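About Fenuver

Fenuver is an importer and retailer of collectable figures, model kits and display accessories. The company was founded by Guðlaug Norðdahl and Derek Sugden, who had until then traded separately at weekend fairs, and it has been run from the same premises in Undville ever since. We supply private collectors throughout the country and a small number of independent shops.

Our catalogue holds more than 2,000 items at any time. The greater part consists of scale figures and articulated figures based on animation and video games, in the usual sizes from 1/12 to 1/4. The remainder is made up of garage kits, spare stands, replacement hands and face plates, and the Ondon range of dust-proof cases, for which we hold the distribution rights.

Pre-orders

Most figures are announced long before they are released, and the pre-order remains the centre of our business. We take a deposit when the order is placed and the balance when the goods reach our warehouse. The price given on the day of the order is the price charged – changes in freight or exchange rates are met by the company. Where a manufacturer moves a release date, customers are told by e-mail and may cancel without charge up to the point at which the balance is requested.

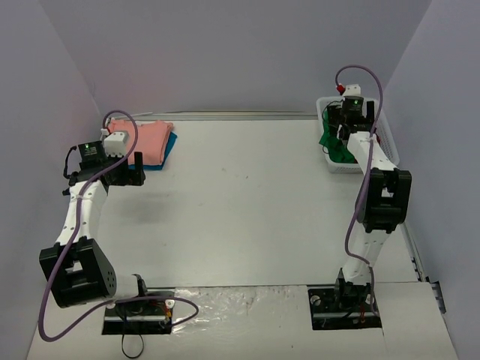 Morenike Bashir wrote to us that she had waited through two delays for a swimsuit variant she had almost given up on, and that she would have cancelled after the first had the new month not been confirmed to her in writing. Letters of this kind led us to publish a release calendar, which is revised every month and covers all open orders.

Authenticity and condition

Fenuver buys only from manufacturers and their appointed distributors. We do not buy from auction sites or clearance agents, and we do not sell unlicensed recasts in any form. Pre-owned figures are listed separately, under the Peixoto name, with the state of the box and the state of the figure graded apart. Any fading, leaning, paint transfer or missing part is stated in the listing.

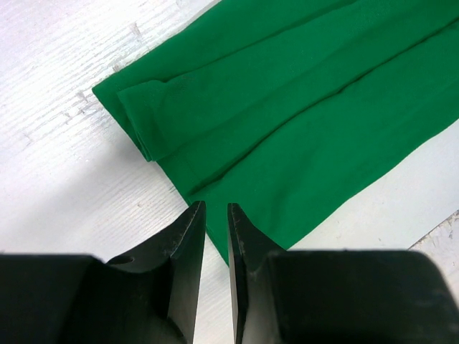 Sealed boxes are not opened before dispatch unless the customer asks for this when ordering. An opened inspection is free for figures at 1/4 scale and is charged at a small fee for all others. Manufacturing faults should be reported within 17 days of delivery, with photographs of the part concerned and of the outer carton. Replacement parts are requested from the manufacturer in the first instance. Where none can be had, we offer a partial or full refund.

Our staff

Guðlaug Norðdahl is responsible for purchasing and Derek Sugden for finance and trade accounts. Lindalva Portela manages customer service and the Peixoto listings. The warehouse team packs each order by hand, and larger figures are sent in double-walled cartons.

The collectors' evening

In October each year we open the showroom from 6 p.m. for a display of figures lent by customers. Last year there were 66 entries, including several repaints and one complete set of a mobile game's summer line. Entry is free, and loans are insured while they are on our premises. 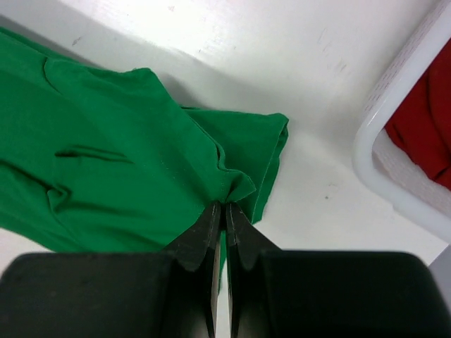 Could the garage kits have a table of their own next time, asked Neusa Macedo in the visitors' book, as unpainted resin tends to be overlooked beside finished figures. A separate kit section will accordingly be included this October. Entry forms are available from the counter or by post from August.

Visiting and contact

The Undville showroom is open on weekdays and may be visited at other times by appointment. Orders may be collected from the counter once a collection notice has been received. Trade enquiries should be addressed to Derek Sugden, and all other correspondence to customer service.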